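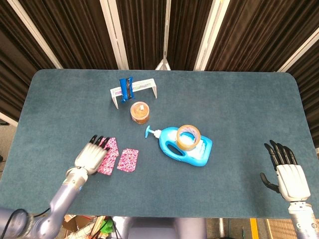

Figure 13. Two-hand task on the carpeted table, head camera view. Left hand on the fabric, right hand raised with the fingers straight.

4.3 Table Setup and Safe Working Rules

This section applies to all humanoid units run at a Plerholm table station. Read Section 4.2 (Emergency Stop) before you continue.

4.3.1 Before power-on

1. Check that the table cover lies flat and is fixed at the corners. A raised fold can catch a fingertip.
2. Place the items listed on the task sheet. Small rigid items such as jars go near the rack, and fabric pieces go on the near side within reach of the assigned hand.
3. If the sheet calls for a stacked item, such as a tape roll on a bottle lying on its side, let go of it and confirm that it stays put before you step back.
4. Check that all caps, lids and pump heads are closed. Do not use glass containers.
5. Route the arm cables clear of the elbow joints.

CAUTION: Keep hands and loose sleeves off the table once the arms are enabled. The arm can move without warning when control passes from Matei to the operator.

4.3.2 Starting the task

1. Stand outside the marked floor zone. The minimum distance from the shoulder joint is 1,000 mm.
2. Set the wrist speed limit to 400 mm/s or lower. Higher settings need a signed entry in the station log.
3. Enable the left arm, wait for the ready message in Matei, then enable the right arm.
4. Bring the idle hand to the raised hold position, clear of all items, before the working hand makes contact.
5. Lower the working hand with the fingers curled and stop at first contact. Close the grip only after the force reading is steady.

NOTE: Thin fabric gives a weak force signal. Use the Vindell soft-goods profile (code 67) for cloth. The default profile may press the fingertips into the table cover.

4.3.3 Dropped or tipped items

1. Pause both arms. Do not try to catch the item.
2. Wait until Matei shows HOLD for each arm.
3. Pick up the item, put it back in its listed position and record the event.
4. If an item has leaked, disable both arms and clean the cover before you resume — wiping around a powered hand is not permitted.

WARNING: A paused arm is still powered. Use the emergency stop before you reach between the hands.

Changes to this section must be approved by Branislav Paulík, station safety lead, Grullilside. For fingertip inspection and replacement, see Section 4.4.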